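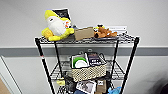
검정 와이어 선반과 노란색·흰색 봉제 인형

의료영상 임상연구 참여자 모집 공고
저선량 복부 CT 영상 재구성 기법의 판독 일치도 평가 연구

공유 14 댓글 2

1. 모집 개요

Rerkance 영상의학연구센터는 저선량 복부 CT 촬영에서 재구성 기법에 따른 영상 품질과 판독 일치도를 평가하기 위하여 연구 참여자를 모집한다. 본 연구는 센터 내 기관생명윤리위원회의 심의를 거쳐 승인되었으며, 승인된 계획서에 기재된 범위 안에서만 검사와 자료 수집이 이루어진다. 연구 관리 번호는 1726이다. 문의 및 신청 시 이 번호를 기재하여야 한다.

모집 인원은 200명이며, 등록 인원이 충족되면 접수 기간 중이라도 모집을 종료한다. 접수 마감은 1월 16일이다. 마감 이후 도착한 신청서는 대기 명단에 등재하고, 중도 탈락이 발생한 경우에 한하여 접수 순서대로 연락한다.

2. 연구 배경

복부 CT는 간, 췌장, 신장 등 실질 장기의 국소 병변을 평가하는 데 널리 사용된다. 관전압과 관전류를 낮추면 피폭선량은 감소하지만 영상 잡음이 증가하고, 특히 간 실질과 대조도 차이가 작은 병변의 경계가 불분명해진다. 반복 재구성 기법은 이러한 잡음을 줄이는 데 쓰이나 강도를 높일 경우 영상의 질감이 변하여 판독자가 익숙한 영상과 차이를 느끼게 된다. 심층학습 기반 재구성은 질감 변화를 줄일 수 있다고 보고되어 왔으나, 체격이 큰 수검자와 작은 병변에 대한 결과는 자료마다 일정하지 않다.

본 연구에서는 동일한 원시 데이터에 2종의 재구성 기법을 적용한 뒤, 판독자가 적용 기법을 모르는 상태에서 영상을 평가한다. 평가 항목은 영상 잡음, 간문맥 및 간정맥의 경계 선명도, 병변 발견 여부, 진단 확신도이다. 정량 분석에서는 간 우엽, 비장, 척추 주위 근육, 복부 대동맥에 관심영역을 설정하고 감쇠값의 평균과 표준편차를 측정한다.

3. 참여 자격

다음 조건을 모두 충족하여야 한다.

- 만 19세 이상의 성인
- 진료 목적으로 조영증강 복부 CT 검사가 이미 처방된 자
- 한국어로 작성된 설명문을 읽고 본인이 직접 동의할 수 있는 자
- 검사 중 지시에 따라 호흡을 정지할 수 있는 자

건강검진 목적으로 본인이 희망하여 받는 CT 검사는 해당하지 않는다. 본 연구는 진료상 필요한 검사에서 얻은 데이터를 이용하는 방식이므로, 연구만을 목적으로 추가 촬영을 시행하지 않는다.

4. 제외 기준

- 임신 중이거나 임신 가능성이 있는 자
- 요오드 조영제에 대한 과민반응 병력이 있는 자
- 신기능 저하로 조영제 사용이 제한되는 자
- 척추 고정용 금속 등 복부 촬영 범위 내에 금속 인공물이 있는 자
- 양팔을 머리 위로 올린 자세를 유지하기 어려운 자
- 촬영 예정일 기준으로 다른 중재적 임상연구에 참여 중인 자
- 그 밖에 연구책임자가 참여에 적합하지 않다고 판단한 자

메트포르민 계열 약제를 복용 중인 경우는 제외 사유가 아니나, 사전 면담에서 반드시 알려야 한다. 복용 중단 여부는 처방의가 결정하며 신청자가 임의로 중단하여서는 안 된다.

5. 검사 절차

5.1 사전 면담
연구간호사가 병력, 복용 약물, 과거 조영제 사용 경험을 확인한다. 최근 시행한 혈청 크레아티닌 결과가 없는 경우 채혈을 시행한다. 설명문은 면담 전에 우편 또는 전자우편으로 발송되며, 동의서 서명은 면담실에서 이루어진다.

5.2 검사 당일
금식 시간은 예약 안내문에 기재된 바를 따른다. 물은 안내문에서 허용한 범위에서 마실 수 있다. 탈의 후 검사복을 착용하고, 벨트와 장신구 등 금속 물품을 보관함에 넣는다. 전완부 정맥에 주사로를 확보한 뒤 자동주입기로 조영제를 주입한다. 주입 중 온열감이 있을 수 있으며 통증이나 부종이 느껴지면 즉시 방사선사에게 알린다.

5.3 촬영
촬영은 Cumex 검출기 시스템이 장착된 장비로 시행한다. 자동노출제어를 적용하고, 문맥기 영상을 기본으로 획득한다. 동맥기 및 지연기의 포함 여부는 처방 내용에 따른다. 원시 데이터는 촬영 직후 연구용 저장 장치로 복사되며, 진료용 영상은 통상의 절차에 따라 판독된다.

5.4 추적
검사일로부터 7일째에 전화로 지연성 이상반응 유무를 확인한다. 발진, 가려움, 주사 부위 종창 등이 있었던 경우 발생 시점과 지속 시간을 기록한다. 추가 방문은 없다. 통화가 되지 않을 경우 문자로 설문 주소를 발송한다.

6. 예상되는 위험과 이익

조영증강 CT에 수반되는 방사선 피폭과 조영제 이상반응의 가능성은 진료 목적 검사에서와 동일하다. 채혈을 시행하는 경우 채혈 부위에 멍이나 통증이 생길 수 있다. 개인정보 유출 가능성을 낮추기 위하여 영상의 식별정보를 제거하고 연구용 코드를 부여한다.

참여에 따른 직접적인 의학적 이익은 없다. 진료용 판독 결과는 참여 여부와 관계없이 처방의에게 통보된다. 연구용 재구성 영상에서 진료용 판독에 기재되지 않은 소견이 발견된 경우, 영상의학과 전문의의 재검토를 거쳐 처방의에게 전달한다.

7. 보상 및 비용

사전 면담과 추적 통화를 모두 완료한 참여자에게 소정의 교통비를 지급한다. 지급액과 시기는 설명문에 명시되어 있으며, 본인 명의 계좌로만 이체한다. 복부 CT 검사비는 진료비에 해당하므로 연구비에서 지원하지 않는다. 연구 목적으로 시행한 채혈 비용은 연구비로 부담한다.

8. 자료의 보관과 제3자 제공

식별정보가 제거된 원시 데이터와 재구성 영상은 센터 내부 서버에 보관한다. 재구성 소프트웨어의 파라미터 검증은 Ostrowski가 위탁받아 수행하며, 이 과정에서 제공되는 자료에는 성명, 등록번호, 생년월일이 포함되지 않는다. 통계 분석은 Flinholm에서 담당한다. 두 수탁기관 모두 계약상 재식별 시도와 목적 외 이용이 금지되어 있다.

동의서에는 자료의 2차 이용에 대한 별도 항목이 있다. 해당 항목에 동의하지 않아도 본 연구에는 참여할 수 있다.

9. 동의 철회

참여자는 언제든지 사유를 밝히지 않고 동의를 철회할 수 있다. 철회로 인하여 진료상 불이익을 받지 않는다. 철회 의사는 서면, 전화, 전자우편 중 어느 방법으로도 표시할 수 있다. 철회 시점 이전에 익명화가 완료되어 개인을 특정할 수 없는 자료는 삭제 대상에서 제외된다.

10. 신청 방법

센터 누리집의 임상연구 게시판에서 신청서를 내려받아 작성한 뒤 전자우편으로 제출하거나, 영상의학과 접수 창구에 직접 제출한다. 제출 서류는 다음과 같다.

- 참여 신청서 1부
- 복부 CT 처방 또는 예약 확인 서류 사본
- 복용 약물 목록(해당자에 한함)

주민등록번호 뒷자리는 가리고 제출한다. 서류 미비 시 보완 요청을 1회 발송하며, 보완되지 않은 신청서는 파기한다. 적격 여부는 신청서에 기재한 연락처로 개별 통보한다.

예약된 CT 검사일이 임박한 경우 면담 일정을 배정하지 못할 수 있다. 연구 참여를 이유로 진료 검사를 연기하는 것은 권장하지 않는다.

11. 결과 공개

자료 수집이 종료되면 판독 세션을 진행하고, 8월 중 결과 요약을 같은 게시판에 게시할 예정이다. 개인별 재구성 비교 결과는 제공하지 않는다. 진료 영상의 사본이 필요한 경우 의무기록 발급 창구에서 통상 절차로 신청한다.

12. 문의

연구 내용 및 참여 자격: Rerkance 영상의학연구센터 임상연구지원실
참여자 권리 관련 사항: 기관생명윤리위원회 사무국

전화 상담에서는 개별 영상의 판독 내용이나 치료 방침에 대하여 답변하지 않는다.

공유 14 댓글 2

본 누리집은 접속 통계와 화면 설정 저장을 위하여 쿠키를 사용합니다. 계속 이용하시면 쿠키 사용에 동의한 것으로 간주됩니다. [동의] [설정 변경]

임상연구 모집 소식을 전자우편으로 받아보시려면 주소를 입력하십시오. [구독]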